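Progress report, sample and coupon listings
Prepared for Plenberg, 29 October 2020

## Listings

The site now carries 443 live offers, up from 259 at the last report. Most of the growth came from household and pet products. Skincare samples are still the largest group, but they run out fast and need the most checking.

We removed 127 listings during the period. The usual causes were an expired form, a sample limited to one state, or a "free" item that asked for a card number at the last step. We no longer list anything that asks for card details, even when only postage is charged. Readers had complained about these more than anything else. 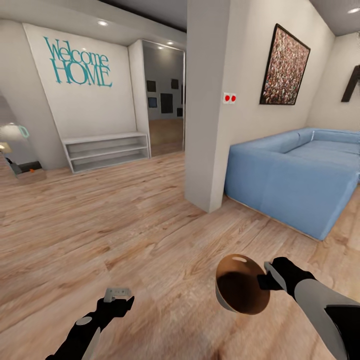
The Stoteo feed is connected and updates overnight. It saves us a lot of typing, but the end dates it sends are often wrong, so each one is still checked by hand before it goes live. We have asked them for a corrected date field and have no answer yet.

## Brand partners

- Palma renewed on the same terms. Their hand cream sample goes back up once they confirm stock.
- Gretine wants a page of its own with a sign-up box. We said yes to the page and no to collecting addresses on our side. They are thinking it over.
- Two smaller brands dropped out after their budgets were cut.
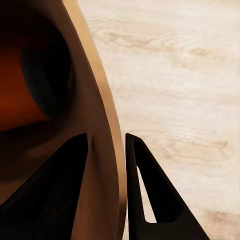 ## Email and social pages

The daily email was too long and people were leaving the list. It is now a short morning message with the five newest offers and a link to the rest. Unsubscribes have gone down since the change. Facebook still sends more visitors than Twitter, and we now post there first when a sample is likely to go quickly.

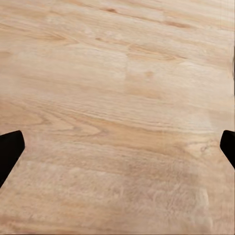

*Tabletop, pale wood grain.*

## Problems

Broken links remain the main one. The checker catches dead pages but misses forms that load and then refuse the entry. We had 24 reader reports of this kind and fixed or removed every one.

## Next period

In November we plan to:

1. Add a filter for offers by state
2. Finish the holiday coupon page
3. Settle the Gretine question
4. Move old listings to an archive

No change to the budget is requested. The second payment can go out on the agreed schedule.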